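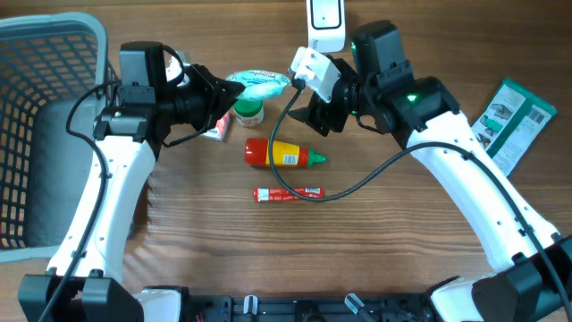 Step 2: Give every little thing a home

Okay, so you've got all your small household bits in one cluster in the middle of the table. Good! Now grab 3 shallow boxes (I use old Inska ones) and sort by room, quickly, no agonizing. Anything you haven't touched since September goes in the maybe box.

Step 3: Wipe down the wood

Use a barely damp cloth and go with the grain. Then carry each box straight to its room, before you sit down!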